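Cleaning a Detergent Drawer: Your Questions
By Llinos Cadwaladr
Updated in March

These are the questions that come up most often about washing machine dispenser drawers.
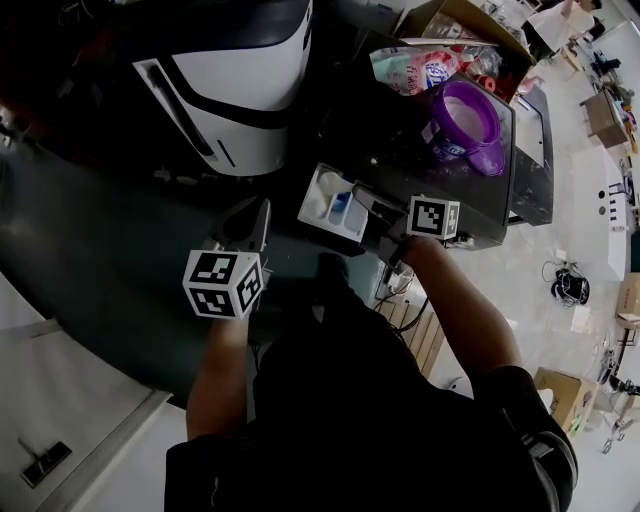 How often should I clean the drawer?

Once a month is enough for most homes. If you use fabric softener in every load, or mostly wash cold, make it every two weeks. Powder users should look at the main section after a few loads, as damp powder sets hard in the corners.

How do I get the drawer out?

Pull it toward you until it stops. Most drawers have a release tab at the back, usually marked PUSH. Hold it down and keep pulling. On some machines you lift the front slightly at the same time. If there is no tab, check the manual before you use any force - a snapped runner costs more than the drawer.

What is the small insert for?

It depends on the machine. In some drawers it is the cap over the softener section. In others it is a cup or flap for liquid detergent. Inserts are often blue so you can tell them from the white sections. Lift it out and wash it separately. Softener turns to jelly underneath it, and that is where most blockages start.

Which section is which?

I or 1 is prewash. II or 2 is the main wash. The flower symbol is softener. Positions vary, so go by the marks and not by what your last machine had.

What should I clean it with?

Hot tap water, a drop of dish soap and an old toothbrush. For hard buildup, soak the drawer for an hour in equal parts white vinegar and warm water, then rinse well. Don't mix vinegar with bleach or use one straight after the other.

What about black spots?

That is mold. Scrub it off with dish soap first. If it stays, soak the drawer in diluted bleach for 15 minutes, wear gloves, and rinse until the smell is gone. Then look up into the housing the drawer slides into. The roof of it has small water jets and stays damp, and it usually needs a scrub too. Turn the machine off before you reach in.

Can the drawer go in the dishwasher?

I don't recommend it. Some drawers warp in the heat and then stick.

Why is water left in the softener section?

A spoonful is normal, because that section empties by siphon. If it is full at the end of a wash, the siphon is blocked. Take off the cap, clear the tube beneath it with a pipe cleaner and put the cap back firmly.

Why does powder stay behind?

Either the water pressure is low, the jets are clogged, or there is too much powder. Check that the tap behind the machine is fully open. Then try a smaller dose.

Should I leave the drawer open between washes?

Yes, an inch or two, and the door as well if there are no small children or pets around.

Comments (4)

Aba Bonsu
The siphon was my problem. Two years of softener in there. Pipe cleaner did it.

Vovside
Mine has no tab at all, just a lip you pull up on. Took me a while to find.

Shevchuk
Does lemon juice work in place of vinegar?

Llinos Cadwaladr
Yes, but it is weaker on scale, so soak it longer - two hours or so - and rinse off any pulp.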